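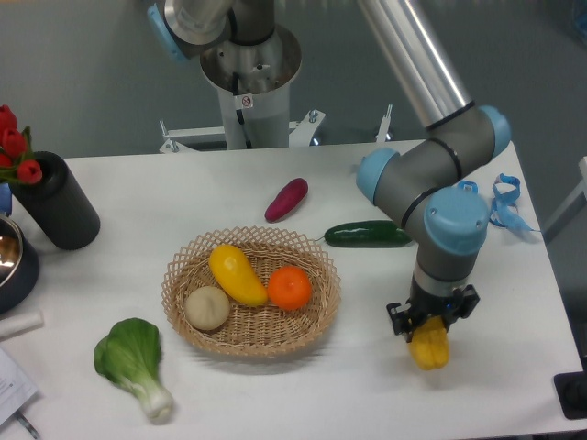
Fake fruit needs washing. I put this off for the better part of four years on the grounds that it had never been near soil, and then one August morning I picked up an artificial orange from the basket in the front room and came away with a thumb the colour of the inside of a vacuum bag. Dust plus a bit of kitchen grease makes a sort of felt, and the felt likes texture. A plain yellow thing like the one lying across the middle of the wicker basket will come up with one wipe. The openwork rim around it won't, and neither will anything with bumps or leaves, so if your table also runs to a bok choy and a black vase of red tulips, set aside the afternoon.

What follows is what works at my place in Rarndale, with corrections from Liên Kiều, who dresses display homes for a living and has washed more plastic capsicums than anyone should.

Sort before you wet anything

Some artificial produce is solid plastic, some is hollow, and some is foam with a painted skin. Squeeze each piece gently. If it gives and slowly comes back, it's foam, and foam that's had a bath will sulk in the cupboard for a week and then smell like a school bag. Foam gets a barely damp microfibre cloth and nothing else. Look for a seam or a little plug hole on the hollow ones. Water goes in easily and comes out on your good tablecloth.

While you're sorting, pull out anything real. I mention it for the sake of my sister-in-law, who kept a genuine sweet potato among the pretend ones until it grew a vine.

Washing the solid ones

A bowl of lukewarm water, a squirt of dish soap, a soft toothbrush. Stainless steel is best for the bowl if you've got it, as red and purple paints sometimes shed a bit of colour and a white plastic tub will remember it forever. Don't use hot water. I did a bunch of grapes in hot water once and they are now a single grape.

Brush along the grooves, not across them. Rinse, shake, and stand everything on an old towel in the shade. Full sun fades yellow faster than any other colour, going by my lemons, and a faded fake lemon looks like an egg with ambitions.

Skip the methylated spirits. It'll lift a biro mark and then keep going.

Leaves and petals

For fabric flowers, put half a cup of plain salt in a large paper bag, add the flowers heads down, hold the neck shut around the stems and shake for a minute or so. Do it outside. The salt knocks the dust off and you get to look deranged in front of the neighbours. Liên prefers a hair dryer on the cool setting and a clean paintbrush, 25 mm or so, and I admit her tulips look better than mine.

Leafy vegetables with moulded ribs want the paintbrush too. Work from the stem up to the leaf or you'll pack everything into the creases.

The basket

Wicker first gets a vacuum with the brush head, inside and out. Then the paintbrush again, poked through every gap in the lattice. If it's still grey, wipe it with a cloth wrung out in warm soapy water, wipe again with plain water, and dry it upside down with air moving underneath. Two wooden spoons laid across the laundry tub do for a rack. Don't dunk it. Cane that gets properly soaked can dry in a new shape, and the new shape is never one you'd have chosen.

Snapped ends can be trimmed with nail scissors and tucked back with a dab of PVA. Hold the join with a clothes peg overnight.

The vase

Black shows everything. Wipe it with a drop of white vinegar in water and buff it dry straight away with a tea towel that hasn't been through the wash with fabric softener. If the vase is tall and light, drop a cupful of clean gravel in the bottom before the flowers go back. Cats know which ones haven't got gravel.

Putting it all back

Odd numbers, says Liên. Three pieces in a small oval basket, with a bit of air between them, looks like fruit somebody might eat. Eleven looks like a stocktake. Put the brightest one to one side and let the long one lie on the diagonal. I used to heap mine up until you couldn't see the basket, which rather defeated the purchase of the basket.

Leftovers go in a lidded tub with a sheet of paper towel between anything painted. Keep dark colours off light ones. A purple eggplant left against a cream bun over summer will leave a bruise on it, and I've not found anything that shifts that.

How often

Liên does hers monthly. I do mine when visitors are coming and the orange has gone brown. A quick once-over with a dry cloth in between keeps the felt from forming, supposedly. I'll report back when I've tried it.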